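Mendby Guest House – The Dark Marble Counter and the Red Plastic

Gallery, 3 pictures

The counter at Mendby was the last thing to go into the house and is the thing guests ask about most. The slab came through Vosstead, a stone yard that buys leftover pieces from larger jobs and sells them by the square foot. It had been standing against the back wall of the yard for most of a winter. The yard wanted 2,769 for it, cut and polished, and brought it up the hill in March.

Dark stone was not the first choice. The plan had been a pale gray to go with the walls, but the pale pieces were all too short. The pattern on this one is busy enough that crumbs and water spots don't show much, and that has turned out to be useful in a house where people cook for themselves.

The red plastic is everyday stuff. It gets carried in, put down on the stone, and carried out again.
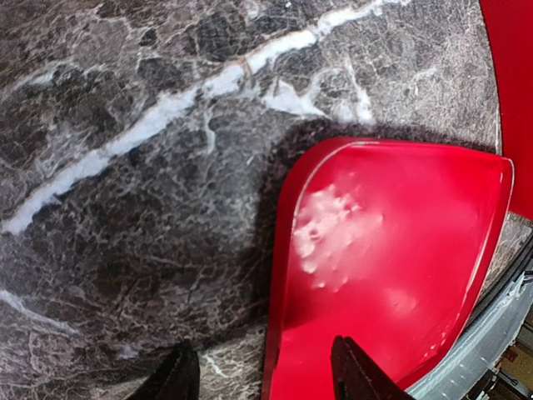 The white vein

A thick white vein runs at a slant across the stone, with smaller branches at one end. The yard offered to cut the slab so the vein would fall in the waste. We asked them to keep it. The whitish patch is on the plastic, and the stone is a separate matter.

Red on dark gray

Bright red plastic with rounded corners and a long seam. The scuffs are along one edge, with some dark marks among them that look like marker. Most of our plastic came in one lot from a shop sale in Hotadville, along with some shelving that did not last as well.

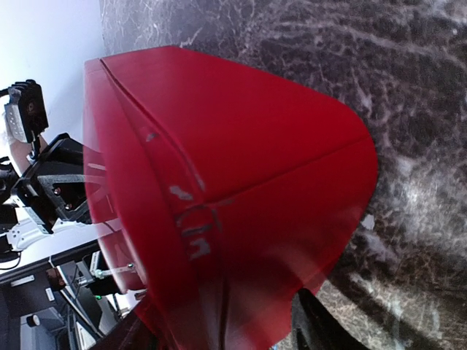

We have tried a few things on marks like these over the years. Dish soap and a soft cloth take off grease. A paste of baking soda will lift some marker from hard plastic, but it dulls the shine, and scratches stay where they are. These days we wipe things down and leave it at that. Nothing gritty is allowed on the counter at all – one careless scrub with a powder cleaner can leave a dull ring in polished marble.

The stone up close

Charcoal, deep brown and taupe, with fine white and cream veins all through it. The color seems to change a lot with the light, and toward one side it looks much paler.

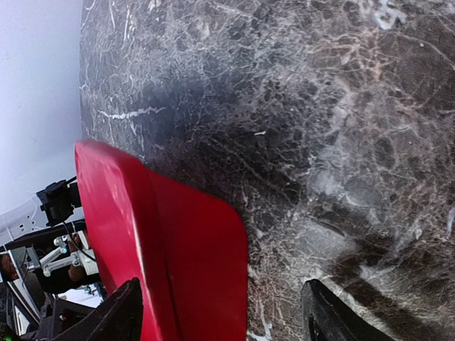 The polish has held up well. The counter is sealed twice a year, and a coat takes almost 45 minutes to put on and buff, plus a night with the kitchen closed. Lemon juice and vinegar are the main worry, so there are cutting boards in the drawer and a note inside the door. The next gallery will cover the pantry shelves and the new sink.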